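Okay, the house rules for simulated manipulation runs are finally up on the shared drive, and I promised I'd use my slot in this newsletter to talk through the bits people keep asking me about. They went live Jul 18, 2025, they're four pages long, and if you've read the June draft you already know most of it. (If you commented on the June draft, thank you! Even the person who corrected my hyphens.)

A little background for the new folks. Bornovura is our shared benchmark for small household pick-ups, and three teams run it: us here at Plolletti, the Vulteck people, and Kettani's gripper group. We all use the same simulator and we all used to write down results in our own way. So when Lemlem Sisay tried to line up the spring numbers, she had one sheet that said "success," one that said "grasped," and one that had a green cell and no words at all. She went through 111 runs by hand and sorted them again. It took her most of a week, and she was very nice about it, nicer than I would have been.

So, rules. The first one is the one I care about most.

**Say what you mean by a grasp.** We now have three words and you have to pick one. "Closed" means the fingers are shut on the object. "Lifted" means the object is clear of the surface and stays clear for 15 seconds. "Placed" means it was let go in the target area and stayed there. A run can be closed and never get to lifted, and that's fine, just write it down that way. Please don't write "success" by itself anymore. I had an argument with a colleague about this at lunch and we were both right, because we were talking about two different things.

**Keep every view from a run together.** If you save a still from the gripper camera, save the wide one from the same step and put them in the same folder with the step number in the name. I know it's double the files. But a close-up on its own doesn't tell me what the other arm is up to, and a wide view is hopeless for judging fingers on something as skinny as a pen. I want both, every time, and so will whoever reads your report after me.

The pen job in the simulated bedroom:

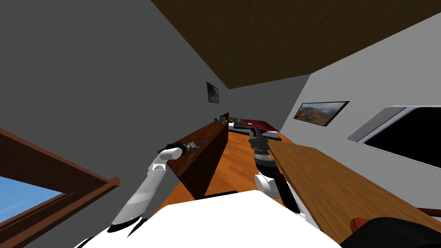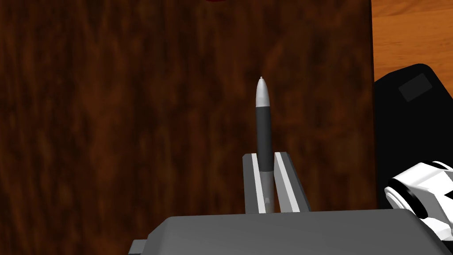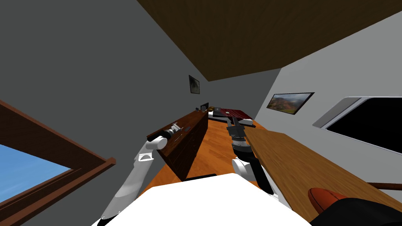
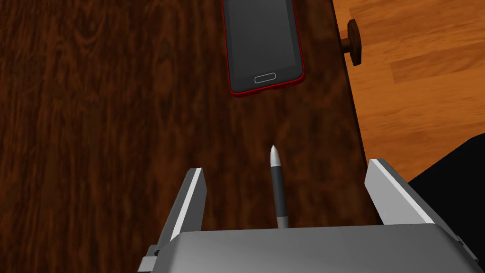 **Write down where everything starts.** And by everything I mean the stuff you aren't picking up, too. The June draft only asked for the starting pose of the target object, and Kettani's group pointed out (fairly) that a neighbor on the same surface can change the whole approach path. So now the start sheet has a line for every loose object on the work surface, plus a note of any knobs or handles within reach. Fixed furniture you can skip - it lives in the scene file and the version number covers it.

While we're on start positions, there's an edge rule now. Nothing you plan to pick up should start closer than 20 millimeters to the edge of a surface, unless the edge is the point of your test. If it is, mark the run "edge" and it gets scored in its own table. We got burned on this last winter. Half the failures in one batch turned out to be things starting with one end hanging over the side, and the poor controller got blamed for weeks. I may have been one of the people blaming it.

**Both arms count.** This is the rule that got the most pushback. If you're using a two-armed setup and the job only needs one hand, you still have to give the idle arm a parked pose, and you still have to log its contacts. I've heard all the reasons why this is a pain. I've also spent an evening hunting for a tiny bump in a force trace that came from the spare gripper leaning on some furniture it had no business touching. The simulator already reports contacts for every link, so all you're really doing is not throwing them out. If you want the spare arm to move, great, say so on the sheet and give it limits like you would the busy one.

**Don't tidy the batch.** Before you start, write down how many runs you plan to do. Then report that many. For anything that goes in the shared table the number is 200, same as before, and if the simulator crashes on one, it goes in as a crash and you don't quietly swap in another. Vulteck's people have a nice habit here that I've stolen for the rules: they put the random seeds in the sheet before the first run, so there's no wondering later which ones got left out. It takes a minute. Do it before you get coffee.

**Say it's simulated.** On every figure, every slide, every still that leaves the building. It's obvious to us, and it isn't obvious to somebody skimming a slide deck on a phone. The label can be small but it has to be in the caption, and "sim" is okay if there's room for nothing else. Same goes for videos - put it at the start and again at the end. I'd also ask you to go easy on the word "safe" when all you have is simulator results. A contact log from a made-up bedroom is good evidence about your planner. It doesn't tell you how hard a real gripper will pinch a real thumb, and the hardware checks are a separate document with its own sign-off.

Stuff that isn't settled yet: friction values (we each use our own and we shouldn't), whether "lifted" should need a minimum height, and what to do about soft things like blankets. I'm leaning toward leaving blankets out of the shared table for this round. Lemlem disagrees with me and has already written half a page on why, which you'll find in the comments. Go read it, it's pretty convincing, and it made me rewrite my own paragraph twice.

If you have old results you'd like in the new format, there's a converter script next to the rules. It handles the Vulteck sheets and ours. It chokes on the ones with merged cells, so unmerge those first or send them to me and I'll do it while I'm on calls. Comments on the rules themselves go in the shared document, please, and not in my chat window, where they scroll away and I feel guilty.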